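**Handout 6: Wenn bewaffnete Gruppen Bilder verschicken** (Stand: 2. Mai 2025)

Ihr Lieben, ich schreibe euch zusammen, was letztes Mal an der Tafel stand, plus ein paar Sachen, zu denen ich nicht gekommen bin (ich rede zu viel, ich weiß!).

Wir waren beim Waffenstillstand von Hirnby. Zur Erinnerung: Im Januar meldete die Miliz aus dem Sketley-Tal, sie habe mehr als 400 Kämpfer abgezogen. Die Beobachtermission in Caltholm kam auf 73. Beide Seiten legten Fotos vor, und beide Serien waren echt, also weder montiert noch bearbeitet. Genau da wird es für uns spannend, denn ein echtes Foto kann trotzdem am falschen Ort, im falschen Jahr oder eben dreimal hintereinander aus anderem Winkel gemacht sein.

## Was ich mir immer zuerst anschaue

- Wer hat das Material zuerst veröffentlicht, und über welchen Kanal kam es dorthin?
- Gibt es eine zweite Quelle, die nicht bloß die erste abschreibt? Bei Hirnby gingen 84 Meldungen auf eine einzige Agenturnotiz zurück, das hat mich dann doch umgehauen.
- Passen Schatten, Vegetation und Wetter zum behaupteten Datum?
- Wem nützt der Zeitpunkt?

Den letzten Punkt bitte mit Vorsicht! Ein Motiv ist noch kein Beleg. In den Hausarbeiten lese ich oft, dass eine Gruppe »natürlich« übertreibt, und dann hört die Prüfung auf. Manchmal stimmt die Angabe der Miliz eben doch, und die Mission hat eine Straße nicht gesehen.

## Zur Sprache

»Angeblich« und »nach eigenen Angaben« sind nicht dasselbe. Das erste streut Zweifel, das zweite nennt die Herkunft. Ich nehme fast immer das zweite, auch wenn es holpert.

Zum Lesen: der Berisha-Bericht, Kapitel 6, vor allem die Fußnoten zur Zählweise. Die Karte im Anhang ist leider winzig, druckt sie euch größer aus.

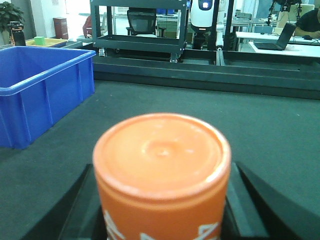 **Reicht ein Foto mit gesichertem Ort, um einen Abzug zu belegen?**

Ein gesicherter Ort zeigt nur, wo fotografiert wurde. Für einen Abzug braucht ihr außerdem den Zeitpunkt und eine unabhängige Angabe dazu, wer danach noch in den Stellungen war.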